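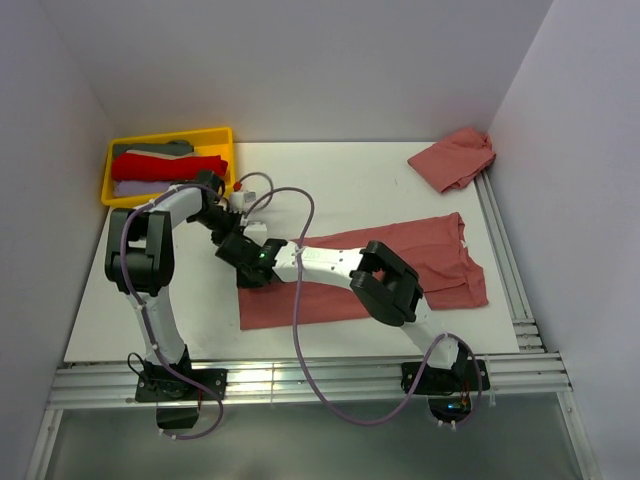 Adding an arm-to-arm clearance check to a folding cell

By Radka Leka
Updated May 22, 2025

This page covers the clearance check in Flalska, our motion layer for two-arm cells. It applies to the Skellard cell type, where both arms stand on one front rail and share one table. The same steps work on the Kowalczyk cell with a different layout file.

Out of the box, Flalska checks each arm against the table, the walls and its own links. It does not check one arm against the other. With shirts you will want it to, as both grippers spend a lot of time near the middle of the table and the forearms cross over the cloth.

What you need

A cell that already homes and runs single-arm moves without faults.
Flalska 2 or later. The older branch has a check with the same name, but it only looks at the gripper tips.
A layout file for your cell, with both bases measured from the same table corner.
A recording of a normal folding run. Mine has 1,509 frames at 30 frames a second. Anything that includes a full fold will do.

Allow a morning the first time. Most of it goes on step 1.

Step 1. Check the base positions

Open the layout file and find the two base entries. Each has a position along the rail, a position across it, and a turn about the vertical axis. Single-arm moves will hide a small error here, because each arm only has to agree with itself. A pair check compares the two, so the errors add up.

Put a thin pointer in each gripper. Jog the left arm until its pointer touches a mark on the table, and write down the position Flalska reports. Take the left arm away and do the same with the right arm on the same mark. Repeat with a mark near the back of the table and another near the front.

If the difference is the same at all three marks, one base position is off by that amount. Correct the right base and leave the left alone, so that you have one fixed reference. If the difference grows as you move back, one of the bases is turned slightly. Adjust the turn first and then repeat all the marks.

Do this with the arms you will be running. Swapping an arm means doing it again.

Step 2. Build the link shapes

Flalska wraps each link in one or more capsules, a capsule being a cylinder with rounded ends. Run:

flalska shapes build --layout cell.layout --arms left,right

It writes a shapes file next to the layout. Open the viewer and turn on "show shapes". Look at the elbows and the grippers in particular. The automatic fit works from the bare arm model, and it misses anything you have bolted on afterwards, such as a small electronics module near the wrist.

Add those by hand. A box entry takes a parent link, a centre and three side lengths:

box wrist_module
parent left_wrist
padding 4 mm

Put the centre and sides in from your own measurements. Do the same for any bracket that sticks out further than the link it is fixed to.

Set the gripper shapes for jaws fully open. There is an option to follow the jaw width from the live reading, and I leave it off. It saves very little space and the reading arrives late on some grippers.

Step 3. Deal with the cables

Cables are the awkward part. They move, they sag, and a capsule model cannot follow them. We don't try to model the loops. What we do instead is limit how far the wrists may turn and keep the other arm out of a zone near each base.

In the layout file, add a zone for each base:

zone left_base_zone
blocks right
zone right_base_zone
blocks left

The size depends on how your cables hang. Jog each arm through its normal range and watch where the loop goes. Note the furthest point it reaches over the table and make the zone cover the part near the base. A long loop that sweeps over the work area can't be covered like this without losing half the table. If yours does that, clip it closer to the links before going on, and check that the joints can still travel their full range afterwards.

Wrist limits go in the same file under "soft limits". Start narrow and open them up when a planned move fails for lack of room.

Step 4. Choose the two distances

The pair check uses a slow distance and a stop distance. Inside the slow distance, both arms have their speed scaled down. Inside the stop distance, the move is refused at planning time, or halted if it happens while running.

Set the slow distance to three times the stop distance to begin with. For the stop distance, take the largest difference you recorded in step 1 after correcting the bases, double it, and add the padding you used on the shapes. 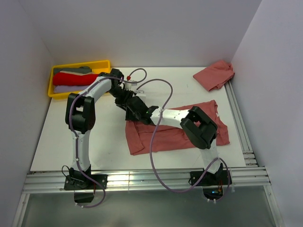
The two grippers side by side at mid-table, with the right arm reaching across the T-shirt.

A pose like this one needs its own setting. The grippers have to come closer to each other than you would ever allow for two forearms. If you use one stop distance for everything, you end up choosing between a value that refuses the handover and one that is too small for the rest of the arm.

Flalska lets you override a pair of links:

pair left_gripper right_gripper
stop close
only_during handover, stretch

The word "close" picks the smaller distance from the defaults file. The last line matters. Outside the named phases the pair goes back to the normal value. Phase names come from your task script, so spell them exactly as they are there. A name that matches nothing is skipped without a warning.

Leave gripper against forearm at the normal distance. I have seen people relax it to get rid of stops in the stretch phase. It is better to move the meeting point or change the approach angle of one wrist.

Step 5. Play back the recording

Before running the arms, run the check against the recording:

flalska replay run.rec --check pairs --report pairs.txt

Nothing moves during a replay. Flalska reads the joint angles from each frame and works out the distances. The report lists every frame inside the slow distance, the two links involved and the gap between them.

On my recording it listed 840 frames inside the slow distance. That looked bad until I sorted the report by link pair. Nearly all of them were the two grippers, during the phases where they are meant to be near each other. The ones to look at were a short group with the left gripper against the right forearm. The script had the left arm waiting over the centre while the right reached past it.

Sort yours the same way. For each pair in the list, decide whether the closeness is part of the job. If it is, and both links are grippers, make sure the phase is named in the override. If it isn't, change the motion.

Step 6. Change the motion where needed

Three changes fix most reports.

Move the waiting pose. An arm with nothing to do should be raised and back over its own half. If you keep finished items in a tray at a rear corner, take care that the raised pose does not bring the elbow down over it. Trays belong in the layout as boxes, with extra height for what is stacked inside.

Lock the middle. Flalska has a shared-area lock that only one arm can hold at a time. Put it round the centre strip of the table and have the script take it before each reach and give it back after. Turn it off for handover and stretch, where both arms need to be there.

Shift the shirt. If the cloth is laid well to one side, the far arm has to reach across and its forearm ends up low over the table. Moving the start position towards the other arm can clear the whole group. The perception side doesn't mind, as long as the collar and hem both stay inside the crop.

After each change, make a new recording at low speed and replay it. The old one will go on showing the old motion.

Step 7. Run it live

Turn the check on in the cell settings and set the overall speed to a fifth of normal. Keep a hand on the stop button. Run one fold with no cloth on the table, then one with a shirt.

The status line shows the smallest gap and the link pair. It is refreshed 30 times a second, which is too quick to read, so log it and look afterwards. Raise the speed in small steps. Braking distance goes up faster than speed does, and a stop distance that was fine at a fifth may need to be larger at full speed.

Common problems

The check stops the arms at the home pose. The shapes overlap at rest. Usually the padding on a wrist box is too large, or a base zone covers the other arm's home position.

The check never triggers. Look at the shapes path in the cell settings. If the file is missing, Flalska falls back to single-arm checks and puts one line in the log.

The arms slow down for no clear reason. Log the link pair. If it is elbow against elbow, go back to step 1 and check the turn of each base.

The replay is clean but the live run stops. The recording was probably made before a cable was clipped or a module was moved, and the shapes have changed since. Make a new one.

Planning takes much longer than before. Reduce the capsules on the lower links. One each is enough, as they hardly come near each other on a shared rail.

Eleni Đorđević looks after the layout files for the Gruvcombe cells. Send her any corrected base positions so the copy in the repository matches the bench. The next release is planned for August and will warn about phase names that match nothing.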